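Electrolyser stack degradation on variable solar input
Forum: Hydrogen and Storage > Electrolysis

ohmic_loss
Running a Fenaten alkaline unit off a PV array through a DC-DC converter. Cell voltage at fixed current has crept up since commissioning, and it's worse after cloudy weeks. I suspect the nickel cathodes are being oxidised by reverse current at shutdown. Has anyone logged this properly?

saltbush4
How many full stops a day? Reverse current flows through the shared lye manifold once the rectifier drops out. On our test stack we hold a small protective current overnight from a battery and the creep mostly went away.

ohmic_loss
2 on a clear day, many more under broken cloud. No holding current at present.

kelpie_dc
I'd look at the separator before blaming the cathode. Gas crossover at low load will trip you long before the nickel matters. What's your hydrogen in oxygen at minimum turndown?

saltbush4
Crossover is a safety limit. It doesn't explain a voltage rise at fixed current. Different problem.

kelpie_dc
It does if the separator is fouled. Iron from the pipework plates out and blocks pores. Pull a lye sample.

Istine_user
Agree with the lye sample. Ours was fine at 1000 hours and bad at the next check. Also compensate for temperature. A cold stack reads high and people call it ageing.

ohmic_loss
Logged values are corrected to the same lye temperature. Sample goes to the lab Wednesday.

panel_gap
Paredes has a modelling note on manifold leakage currents, post 122 in the Lonimier thread. Assumes identical cells, so treat the end cells with caution.

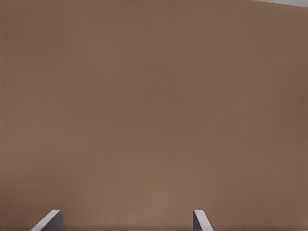
Simulation render: brown surface, grey fingertips at bottom

saltbush4
The end cells are where I'd expect the least reverse current anyway. Measure the middle ones.

kelpie_dc
Still say separator. Post the iron figure when you have it.

ohmic_loss
Will do. Fitting voltage taps to the centre cells in the meantime.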